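Clinic Buffer Ordinance Returns to Cotenero Council With Narrower Wording

30 July 2020
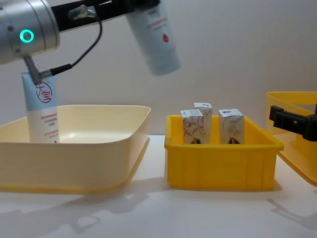
A robot arm with a tube of cosmetic cream.

The Cotenero city council will take up a revised version of its clinic buffer ordinance next month, after the first draft was sent back to the city attorney for a rewrite of its central definitions.

The ordinance governs sidewalk counseling and protest outside facilities that provide abortions. There is one such facility inside city limits, on Alcantara Street. The original draft set a fixed zone of 43 feet from any public entrance and barred all "advocacy activity" inside it. The revised text drops that phrase and replaces it with a ban on blocking doors, driveways and parking lot exits.

Pichit Pongsiri, the deputy city attorney who prepared both versions, told council members in a written memo that the first draft was too broad to defend. The term "advocacy activity" had no definition in the municipal code, he wrote, and could have been read to cover a person standing alone with a sign or handing a leaflet to someone willing to take it.

Under the new language, three types of conduct are covered: physically blocking a person on foot, stopping or slowing a vehicle, and continuing to follow a person who has asked to be left alone. Conversation, prayer, leafleting and signs are not restricted by distance. Amplified sound stays subject to the existing noise rules, which apply citywide.

The council voted 7 to 2 in December to request a draft. Both members who voted no said at the time that existing trespass and obstruction laws were enough.

Tamsin Marchetti, who coordinates sidewalk counselors for the Memach Pregnancy Center, said her group would not oppose the revised text but wanted the following provision tightened. The draft does not say how a request to be left alone must be made – spoken words, a gesture or a posted notice could all be argued to count. "A counselor needs to know where the line is before she speaks to anyone," Marchetti said. Her group has asked that only a clear verbal request trigger the rule.

The clinic's operator submitted a letter supporting the ordinance and asking the council to restore a fixed distance. The letter proposes a smaller zone measured from the driveway centerline. Pongsiri's memo advises against it, noting that the driveway is shared with the Planero office building and that a zone measured from that point would take in part of a neighboring tenant's frontage.

A first violation would carry a written warning. Later violations would be handled as infractions, with fines set by the city's standard schedule. The draft creates no new criminal offense.

Written comments may be filed with the city clerk until noon on the day before the hearing. Speakers will be allowed two minutes each. If the ordinance passes on first reading, a second vote is required before it takes effect.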